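Journal d'atelier, mai, le soir

Repris le défaut de la pince droite depuis le début, parce que mes notes d'hier sont inutilisables. Symptôme : pendant la prise d'un vêtement par les deux épaules, la mâchoire droite reste fermée après relâchement de la gâchette. Le tissu est retenu, l'opérateur tire, et la mâchoire s'ouvre d'un coup avec un retard de 2 secondes. Sur 35 cycles, 6 blocages. Tous à droite, tous sur du coton. Rien avec la serviette, rien à vide.

Première hypothèse, le ressort de rappel. Démonté, mesuré, comparé au gauche : même longueur libre, même raideur à la précision de mon peson. Remonté tel quel. Deuxième hypothèse, des fibres dans la glissière. Il y en avait, un petit feutre bleu tassé derrière le doigt mobile. Nettoyage au pinceau puis à l'alcool, nouvelle série, un blocage dès le début. Les fibres n'arrangent rien mais ne suffisent pas à expliquer le retard.

L'enregistrement est plus instructif. La consigne d'ouverture part bien au relâchement. La position mesurée, elle, reste figée, puis rejoint la consigne en un seul saut. Si la mâchoire frottait, je devrais voir une courbe qui traîne. Un palier aussi net fait penser au codeur, ou à la liaison entre le codeur et la carte. Inmaculada penche pour le connecteur, elle en a déjà repris deux du même lot Rastard, sertissage trop court. J'ai ouvert la poignée : un des fils bouge quand on plie la gaine. Pas franchement, un demi-millimètre.

Reste à comprendre pourquoi le défaut suit le coton. Mon idée du moment : avec un tissu tendu, le poignet droit tourne vers l'extérieur et la gaine se plie juste à la sortie du connecteur. Avec la serviette, on tient plus bas et on tire moins. À vérifier en immobilisant la gaine avec un collier, sans toucher au reste.

Point sécurité, à part. Pendant un des blocages j'ai glissé l'index entre les doigts de la mâchoire pour dégager l'ourlet, alimentation en place. Elle s'est ouverte, elle aurait pu se refermer. Pincement sans gravité à cette force, mais la même électronique est montée sur le bras de Keltstead, où la force n'est plus du même ordre. Consigne inscrite sur la fiche : couper avant de dégager le tissu, même si le voyant est vert. Le voyant indique la présence de l'alimentation et rien sur l'état du codeur. J'ai demandé à Bakham une temporisation de défaut : écart entre consigne et position au-delà du seuil, arrêt moteur, pas de reprise automatique. Réponse attendue.

Envoyé à Noreen la courbe, la photo du geste et le paragraphe sur la gaine. Demain collier, puis nouvelle série de 35. 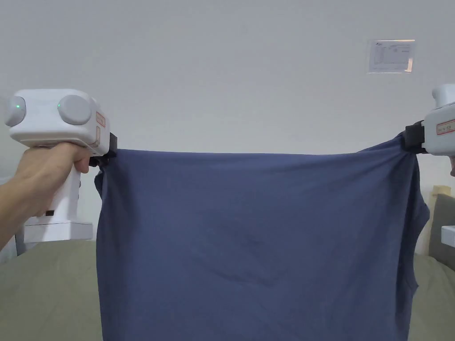

Noreen Kavanagh : d'accord pour le collier, mais permute d'abord les deux câbles. Si le défaut passe à gauche, tu as ta réponse sans rien ajouter au montage. Et pour la temporisation, n'attends pas Bakham, coupe déjà côté logiciel.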